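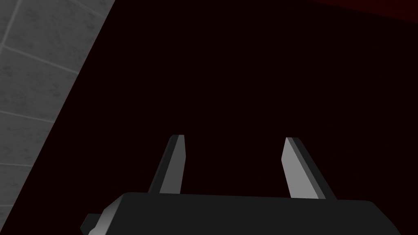
Okay, so my part is the wrist-view result from the Skerkorar project. Quick version: we trained one policy in simulation and asked how much it leans on the camera at the wrist. Look at how much of the view the dark housing and those two open fingers take up, with nothing between them. We figured views like that were dead weight. So we masked them out in training, and the policy got worse! (Pause, let the Fulville folks groan.)

Next, clutter. We ran 152 simulated episodes, same policy, two camera setups. Don't read the table out loud, just say the wrist-only setup lost most of its ground when the targets were small and close to a finger.

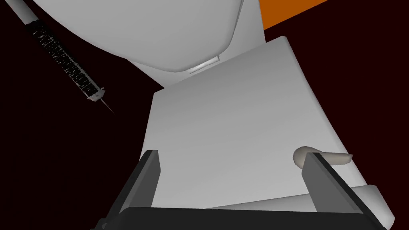
Slide 6: wrist view, fingers open, syringe at upper left

I love this one, because the needle is so thin that our old detector at Painemal dropped it constantly. Mention the higher-resolution crop here, and that it cost us almost nothing in training time.

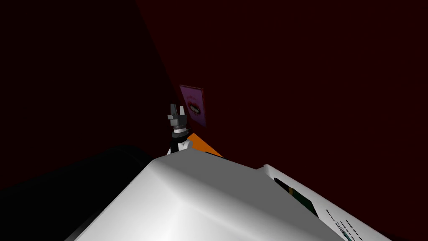
2 min read

Then the outside view. The big white shape in front hides everything below the wrist, and the fingers still poke up next to the purple poster. That's the kind of occlusion we scored separately. If somebody asks about real hardware: Clindstead starts in October, no numbers yet, move on to the ablation slide.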